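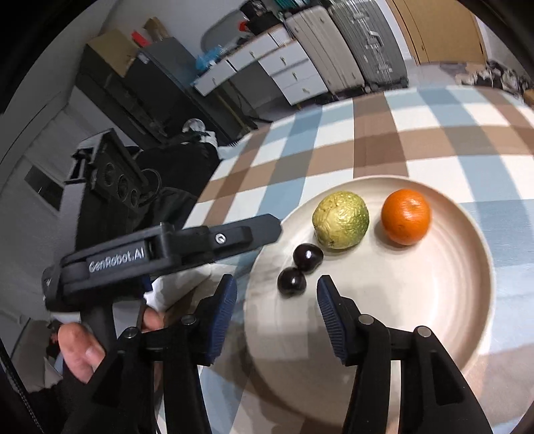
Lenuța Lazăr wrote in after the February issue to ask why her marmalade never sets, and whether she should just give up and call it syrup. Please don't give up, Lenuța! I have poured plenty of runny marmalade over pancakes in my time and no one at my table has complained, but I also know how annoying it is to spend a whole afternoon chopping peel and end up with something that slides off the toast.

So I'm giving this month's kitchen column over to marmalade, and the bread news from Brerkumstead will have to wait.

First question back to you, Lenuța - how big is your pot? You said you doubled the recipe from the Coman church cookbook, and I have that cookbook too (mine has lost its back cover and most of the pickles section). It's a good recipe, but it was written for a small batch, and a doubled batch takes a lot more than double the patience. The water has to cook off before the sugar can do its job. If the pot is deep and narrow the steam has a hard time getting out, and you can stand there stirring until supper. I use the widest pan I own, and I never fill it more than a third of the way up.

Then there's the pith. I used to scrape all of it off and throw it out, and the seeds too, and my marmalade was hopeless for years. That's where most of the pectin is! Now I tie the seeds and the spare pith in a square of cheesecloth, let it soak overnight with the sliced peel, and boil the whole lot together the next day. Once the peel is soft enough to squash between two fingers, take the bag out, let it cool on a saucer, and squeeze it hard over the pan. You'll get a thick, slippery goo. Stir it in.

Don't add the sugar until the peel is soft. Peel stops softening once sugar goes in, and you'll be chewing on it till summer.

As for testing, I still do the cold saucer. Put a couple in the freezer before you start, drop a little marmalade on one, wait a minute, and push it with your finger. If it wrinkles, turn off the heat. If it runs back together, give it five more minutes and try the other saucer. My sister in Panside swears by her thermometer and tells me I'm living in the past. She's probably right, and her marmalade is very even, very clear, and just a tiny bit boring. (Hi, Joanie.)

One more thing, and I only learned it last winter: let the pan sit for ten or fifteen minutes off the heat before you fill the jars. If you ladle it in right away, all the peel floats to the top and you get a layer of jelly underneath with nothing in it. A short rest, a gentle stir, and the peel stays where you put it. Jars should be hot when you fill them, and do process them in a water bath if you want to keep them on a shelf. Mine that don't get processed go in the fridge.

Can you rescue a batch that has already failed? Usually, yes. Tip it all back in the wide pan, add the juice of a lemon, bring it up to a good rolling boil and start testing again. It'll be a shade darker and a bit more bitter, and I like it that way.

The marmalade swap at Vostholm Hall is on again this spring. We had 94 jars on the tables last year and I would dearly love to see 101, so if you have a spare jar in the pantry, bring it along. Syrup is welcome too. Labels with the fruit and the month, please, and tell us if there's whiskey in it - last year's surprise jar went home with a family of small children and had to be traded back.

Doors open at 10 in the morning. Bring a spoon.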